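Brotutley Community Hall — hire FAQ

Last updated 10th May. Read this before emailing please, most answers are in it.

How do I book?
Form on the bookings page, or ring the office, mornings only. We don't take bookings by text. A date is held for 10 days, then it goes back in the diary if no deposit.

How much is the deposit?
£40 for the small rooms. Main hall is more, see the price list. Refunded to the same card within a week or so of your event.

Which rooms are there?
Main hall, the Montes Room (upstairs, no lift, sorry) and the Grilline Room at the back. The Grilline has the wooden tables and is the one most clubs want, so book early for term time.
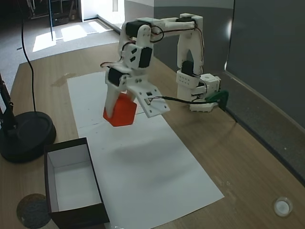

Can I get in early to set up?
Only if nobody's in before you. Ask when you book. Otherwise your slot starts when it starts, and set up and clearing away both come out of it.

Is there a kitchen?
Yes, shared. Kettle, urn, fridge, small oven. Bring your own tea towels. No deep fat frying — the alarm goes off and the whole building has to go out.

Can we bring alcohol?
To drink, yes, at private parties. To sell, no, not without a temporary licence, and you need to sort that with the council yourself. Send us a copy befor the day.

What about music?
Off by 11pm. Doors and windows shut after 9. We do get complaints from Pleltard Lane and we do pass them on.

Parking?
Behind the hall, free, first come. Don't block the side gate. Overflow is on the street.
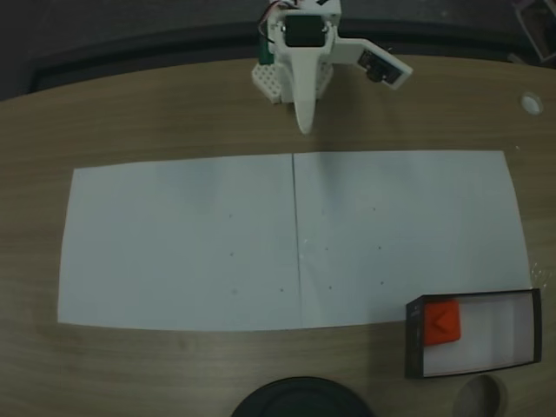
Do I need insurance?
Private party, no, you're covered by ours. Clubs and classes, yes, and bouncy castles need thier own from the supplier.

Can I put things on the walls?
White tack only. No drawing pins, no tape on the paintwork.

What if I need to cancel?
More than a month's notice, full refund. Less than that, we keep the deposit. Regular hirers can swap a date once a term for free.

Who has the keys?
Ansel Pettigrew opens up and locks up. His number is on your confirmation — evenings and weekends only for door problems, everything else to the office.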